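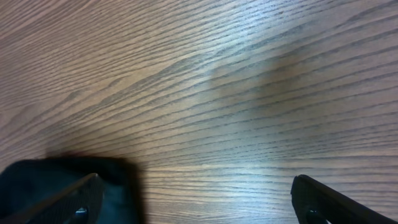 Which way do we fold the dark stuff, along the grain or across it?
Along it. The grain runs close enough to pass for ruled paper, and a hem laid against it shows you at once if the fold has gone crooked.

24/02/2018, folding bench, Valano order

Back on the wooden table after a week on the white one, which Plultetti wanted returned. Mixed feelings. White shows every thread of navy lint. Brown hides the lint and then hands it to the customer.

Glare is still a nuisance. Turned the lamp to the wall, which helped the table and made the wall look terrific. Dark cloth on brown wood in low light is mostly a matter of faith, so lamp is back where it was.

Did 11 pieces before lunch. First few came out as lumps with ambitions. Method that worked in the end: shake, lay flat, sleeves in, smooth from the collar down, fold in thirds, leave it alone. The last step is the hard one.

Tried the Zoto folding board again. Fine for shirts, useless for anything with a hood. Moved it to the shelf with the other things we paid for.

Finish on the table: wiped down with a damp cloth, then a dry one. Mac an tSaoi wants it sanded with 400 and re-oiled. I would sooner not have oil anywhere near 649 navy garments, so that waits until October, when the order is gone and somebody else may be on the rota.

To do:
more tissue, some 600 sheets
lint rollers, the wide ones
find out who keeps putting mugs on the folding end
ask Valano whether hoods go in or out, they have now said both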